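In defence of the dish rack

I gave up on tea towels in February and I'm not going back. Rinse it, stand it up, walk off. My sister-in-law thinks it's slovenly -- she dries every fork -- but I've had 30 years of damp cloths on the radiator and I've done my time.

What I do want is plates worth leaving out. Matching sets are dull! Give me a mustard one with a pattern, a dark green one behind it, and a pink one still waiting its turn.

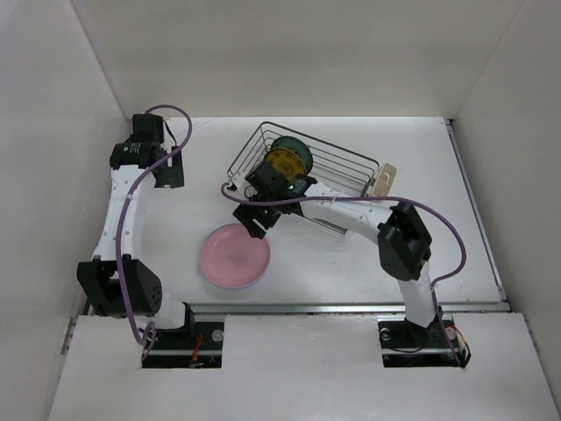
Plain worktops

Then there's the other half of it, the bit round the rack. I like white and I like it bare. No biscuit tins, no post, no bowl of dead batteries.

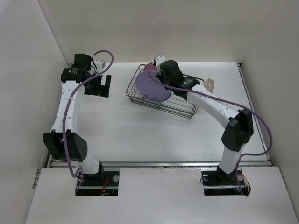
People say white shows every crumb, and so it should, or you'd never wipe it. Mine gets a cloth after supper and that's my lot (well, most nights).

Comments (2)

Zoltell: Dry your forks, they go spotty.

Sombatkul: Converted! Mine hangs the cutlery pot on the end too, saves loads of room.

Contact | © Luvden 2016 | Back to top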